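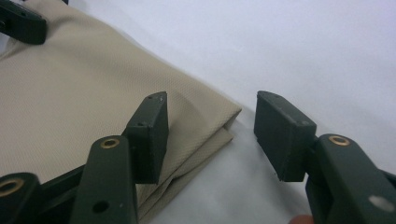
Mill-end shops are where good intentions go to sit in a closet for ten years, according to a reader who wrote to me after my last post, and she added that I should stay away from the one in Pumanbridge if I valued my shelf space. So of course I went on Thursday!

I have wanted to go for ages. It's two trains and a long walk past the canal, and the shop itself (it's called Mendum, with no other sign that it sells fabric) takes up the whole ground floor of an old warehouse. The bolts are stood on end in barrels by the door and it gets wilder the further back you go. Wool coating is along the left wall, linings are on a sort of mezzanine, and everything short or odd is in bins in the middle, priced by weight. I love pricing by weight. You get to the scale with your arms full and find out you can afford all of it.

My plan was to look for twill. I've been on a twill kick all winter, ever since I took apart a worn-out pair of work pants to copy the pattern and saw how well the cloth had held up everywhere except the knees. If you've only sewn with plain quilting cotton, do try it. The threads step over by one each row, so you get those fine diagonal lines, and the fabric bends more easily than a plain weave of the same weight. It presses beautifully. It also takes a topstitch like nothing else, and wobbly topstitching looks less wobbly on it (I speak from experience).

A few things I've learned about remnant bins, mostly the slow way:

- Bring a tape measure. The tags give you the length and say nothing about the bite somebody took out of one corner.
- Unfold the whole piece before you fall in love. Fade lines hide in the folds.
- Check which side the diagonal runs on, and mark the right side with chalk before you wash. I once made a skirt with one panel going the other way and I saw it every single time I put it on.
- Wash it hot, twice, before cutting. Cotton twill can shrink a lot, and it goes the long way first.

I came home with 6 yards in three pieces, plus a bag of buttons from the Toprak counter next door, which I hadn't known existed and where I could have spent the entire day. They claim to keep 2000 kinds of button, all in little drawers with one sewn on the front. I bought dark horn ones for a jacket I haven't started.

First up will be a plain apron with a deep pocket, then pants, if the apron behaves. I'm using a size 90 needle and a long stitch, and I'm going to try felled seams on the inside leg, which I've only ever done on scraps.

If anyone has been to the Brostodberg outlet, tell me whether it's open on weekends. Their website has two sets of hours and I can't get through on the phone.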